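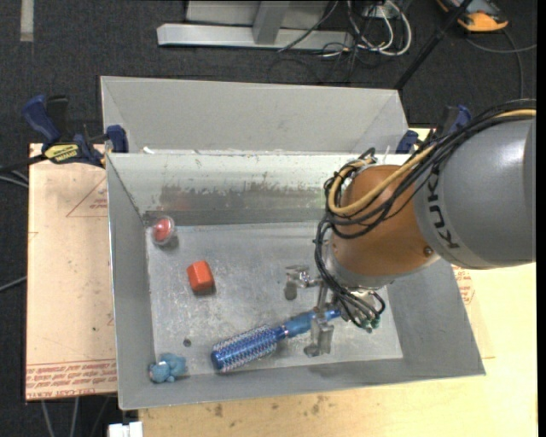

Gray sheet-metal bin with sloped walls, on a light wooden tabletop.

Filed under: Workshop Storage > Bins and Totes

Thursday, June 4, 2026 | By Shakuntala Sisodia

3 min read

Tidport Slope-Wall Storage Bin

Tidport says this is the last parts bin you will buy. I have read that line on a lot of bins, so I asked for two and used them from February on before we agreed to list them.

The selling point is the sloped wall. The brochure claims it "presents contents to the hand." What it does is let you drag a screw up the side with one finger when you can't pinch it off the floor. That works fine for washers and short bolts. It does very little for anything long, and you give up floor space to get it. A straight-sided bin of the same outside size holds more. Tidport doesn't print that comparison anywhere.

The load rating is 100 pounds. I have no way to check that and wouldn't carry it if I could. Mine has had a load of old hinges in it and the bottom hasn't bowed.

Finish: powder coat over steel. The sheet says "scratch resistant." Mine scratched in the first week. It hasn't rusted, but the shop is dry, so don't take that as a test.

Edges: folded over at the rim and comfortable to grab. The corners underneath are another matter. Put felt on them if you care about your bench top.

Stacking: no. The website shows a stack. Full bins slide, and the clip kit that is supposed to stop them is sold separately. We don't carry the clips.

The "since 1977" on the label refers to Rafferty, the company that bent the original bins. Tidport bought the name later. I still have a Rafferty bin and the metal feels heavier to me, though I haven't measured it.

Compared with the Stovstead tote: the Stovstead is plastic, lighter and cheaper, and for toys, rags or garden gloves I'd buy that one. The Tornura tray has dividers, but it is too shallow for anything bigger than drill bits.

Colors: gray. The catalog lists 11, and the other ten have been on backorder every time I called.

Returns accepted if unused. Scratched bins count as used, so look it over before you put anything in it.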